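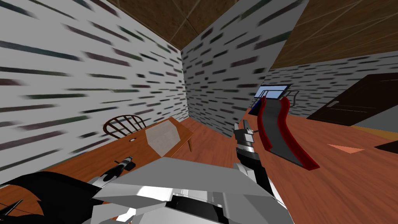 Koyama 14 Daypack
by Plaltberg Travel Goods

Capacity: 14 liters
Weight: 730 grams
Pockets: 6
Colors: moss, slate, brick
Page updated April 2023

The Koyama started out as a bag for people who get up much too early on vacation. You know who you are! You've read that the best view of the valley is the one before breakfast, so you set the alarm, fumble for your socks in a dark guesthouse room, and head out the door with a flashlight in one hand and a banana in the other. For years our own answer to this was whatever bag happened to be lying by the bed, usually one that was far too big and had a week's worth of laundry at the bottom of it. We wanted something smaller and quieter that would carry a warm layer, a hot drink, a camera and some breakfast, and still look decent when you wandered into town afterward for lunch.

Fourteen liters sounds small if you're used to trekking packs, and it is small. It's a day's bag. A puffy jacket goes in first, then a lunch box on top, and there's still room for a rain shell and a paperback. Setsuko Honda, who drew the first pattern, carried hers up Burnora (2060 meters, and most of the path is steps) with all of that inside plus a folding stool, though we should say the stool was strapped to the outside and knocked against her knees the whole way down.

The main compartment opens from the top with a wide zipper that runs a good way down both sides, so you can lay it open and find things by feel. The zipper pulls are soft cord loops instead of metal tags. We went back and forth on those for a long time, and the cord won because it doesn't jingle. If you've ever stood at a lookout beside a dozen hushed people waiting for the light to come over a ridge, you'll understand why we fussed over it. 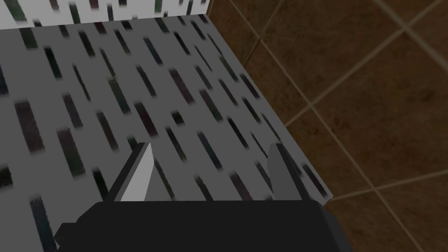 Pockets are where we probably got a bit carried away. Two stretchy ones on the sides take a bottle or a small thermos. One on the front is meant for a map or a folded bus timetable, and behind your back there's a flat zippered pocket for a passport and a little cash. Inside you'll find a padded sleeve for a camera or a small tablet, and a mesh pocket up near the top for keys, lip balm and the ferry tickets you'll want in a hurry.

The shoulder straps are gently curved and padded with a firm foam that doesn't go flat over a season or two. There is a chest strap, which slides up and down and can be taken off altogether. There is no hip belt. We get asked about that quite a lot, and the truth is that at this size most people tuck it away and forget it, so we left it off and kept the weight down. If you regularly carry something heavy, like a long lens and a tripod, please have a look at the larger Tolham instead. It's built for that kind of load, and you'll be happier with it.
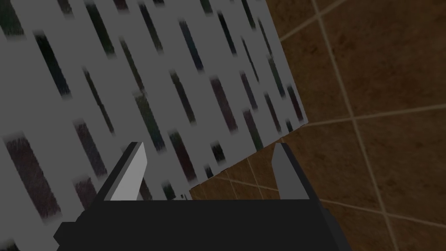
Slanting dark streaks over pale gray

Rain and mist

The fabric is coated and will shrug off fog, drizzle and the sort of shower that passes while you're standing under a tree. It isn't a dry bag, and the zippers will let water through in a proper downpour. A rain cover comes with it, folded into its own pouch under the base — bright yellow, so you won't leave it on a bench.

Care

Sponge it down with lukewarm water and a little mild soap, then hang it open in the shade. Please don't put it in the washing machine or the dryer, as the coating won't thank you. Sand and grit are hard on zippers, so after a beach day give them a going-over with an old toothbrush.

From people who carry one

"I take mine on every walk now, even the short ones down to the harbor for coffee. I do wish the bottle pockets were a touch deeper, but otherwise it's a lovely thing to have on your back." — Florence Lapointe

"Bought it for one trip in November and have used it most days since. Fits under the seat on the train with room left for my feet." — Theophilus Kyei

Ordering and repairs

In-stock colors ship from our workroom within the week. Brick sells out first and usually takes a little longer to come back. If a seam gives or a buckle cracks, write to Rosalind Van Dusen at the repair desk with a photo of the damage and she'll tell you whether to mail the bag in or whether a spare part in an envelope will do the trick. Spare buckles, cord pulls and rain covers can also be added to any order.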